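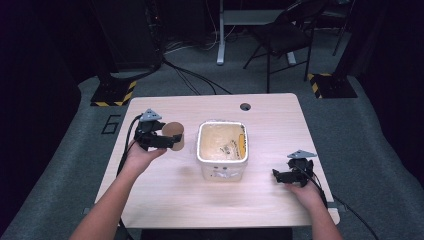
Dry goods, a square tub and a cardboard cup

I have changed how I store and portion dry goods, and three people have now asked for the details, so they are written up below. The short version is that everything granular now lives in square translucent plastic tubs, and everything is measured with a small cardboard cup. The long version has numbers in it.

What I had before

Until July the dry goods were in the bags they came in, folded over and held with clips, standing in a row at the back of the counter. This works for one bag. With more than one, the bags lean on each other, the clips catch, and the one you want is behind the one you don't. Rice was the worst. The bag is tall when full and slumps as it empties, so it never takes up the same space two weeks running.

I tried glass jars for a while. Glass jars are heavy, and the neck on the ones I had was narrower than the body. Scooping from the bottom third meant tipping the jar with one hand and fishing with the other. Gus Park still uses jars and pours from them. He has a steadier wrist than I do.

Why square

A round container in a rectangular cupboard wastes the corners. For a circle inside a square of the same width, the loss is a bit over a fifth of the floor area, and it applies to every container on the shelf. Square tubs with rounded corners lose much less. They also sit flush against each other, and they don't roll when dropped, which I have tested more often than I intended.

The rounded corners matter for a separate reason. A sharp inside corner traps grains and dust, and the only way to clear it is with a finger or a brush. With a radius on the corner the cup can follow the wall most of the way and pick up nearly everything. The last spoonful still has to be tipped out.

White translucent plastic is a compromise. It does not show the contents as well as clear plastic, but scratches don't show on it either, and you can read the fill level from outside if there is any light behind it. Level is all I need from across the room. For identity I use a label. Sheila Bunting prefers clear tubs with no labels and claims she can tell any two kinds of lentil apart by sight. I have watched her get this wrong.

The rim is worth checking before you buy. A firm rim gives you an edge to level the cup against. A thin floppy one bends under the cup and you end up with beans on the table.

How full

I used to fill tubs to the top because it looked tidy. The trouble is the first few scoops. A cup pushed into a tub that is full to the rim displaces material sideways, and the only place for it to go is over the edge. Leaving a gap below the rim fixes this, at the cost of some capacity. I now leave two fingers' width. If a bag doesn't fit with that gap, the remainder goes into a second tub and I use that one first.

Tubs that are already brimming can be brought down without a mess if you hold the cup close to horizontal and skim the surface. Do not plunge. Take shallow passes from the middle, where a low spot does no harm, and work outward once the middle has dropped.

The cup

The measuring cup is the part people find odd. It is a small cylindrical cardboard cup, tan, the kind that gets thrown away. I have a proper set of measuring cups in a drawer and I don't use them for this.

Reasons, in order of importance:

It weighs almost nothing, so it can go on a kitchen scale without using up much of the range.

It is light enough to stay in the tub on top of the contents with the lid on, as long as the gap described above is there.

The wall is thin, so it goes into a packed tub of beans with very little force. A thick plastic scoop pushes a bow wave ahead of it.

It gives a little when squeezed. You can pinch the rim into a spout and pour into a narrow opening.

The drawbacks are that it softens if it gets damp, and that the pinching wears out the rim. Mine last a couple of months. I replace one when the rim no longer springs back to round, and I recalibrate the new one, because cups from different packs are not the same size.

Calibration

Put the empty cup on the scale and zero it. Fill it from the tub and strike it level with a straight edge. A table knife held with the back of the blade down is fine. Weigh it. Tip it back, stir the tub, repeat. I do this 20 times per cup and material, which Edvin Hedlund considers excessive. He does it once and writes the answer down.

The purpose of the repeats is to get the spread. An average alone tells you what a typical scoop weighs, but what I want to know is how wrong one particular scoop can be. For small round things the spread is narrow. For flat or long things it is wider, because they bridge across the cup and leave voids. Pasta is hopeless by volume and I weigh it every time.

A heaped cup is not a unit. If a quantity falls between whole level cups, weigh it.

For cooked dishes none of this matters much. For bread it does, and for soaking it matters slightly, because I size the water to the beans. My pot of beans for the week is 240 grams dry. I used to judge that by eye and the result was either too much or a second pot.

Tilt and pour

There is some technique in getting material out of the cup cleanly. Bring the cup to the tub and not the other way around. Keep the tub flat on the table, in the middle, with clear space on both sides. Tilt the cup over the tub until the first grains start to move, then hold that angle. The stream regulates itself at a constant tilt for a second or two, then slows. Tilt a little more and wait again. Going from upright to inverted in one movement dumps everything at once, and round beans bounce.

A dry table with a smooth top is best. Anything that escapes can be swept to the edge with the side of a hand and caught. Carpet underneath is the wrong floor for this job. Chickpeas are easy to find on carpet and quinoa is not. Dirk Verbeke puts a baking tray under the tub, which catches most of it, and I have started doing the same for anything smaller than a lentil.

Labels

I write the contents and the month of filling on a strip of paper tape on the front face. Printed labels look better and peel worse. If a tub comes with its own printing on the front, I put the tape on a side face and turn the tub accordingly, since two sets of text on one face are hard to read at a glance.

The Flivon lids I bought as replacements fit 2 of my tubs well and the rest badly. The Dorent ones fit everything but need both hands to open. I have kept the Dorent lids on things I use less than once a week and would like to hear from anyone who has found something better.

Rotation

New stock never goes on top of old. I tip the remaining contents into a bowl, wipe the tub with a dry cloth, pour in the new bag, and return the old material on top. It takes a few minutes. Skipping it means the bottom layer stays there for years, and I know this from a tub of barley I would prefer not to discuss.

Open questions

I have not settled on anything for flour. It compacts, so a scoop from the top of a fresh fill and a scoop from the same tub a month later are different weights, and stirring raises dust. For now it stays in a Dunleavy bin with the scale next to it. Gus Rosenthal suggested sifting into the cup each time. I tried it for a week and the numbers were better, but there was flour on the scale, the tray and the cat. I will post the bread figures separately once I have a full set.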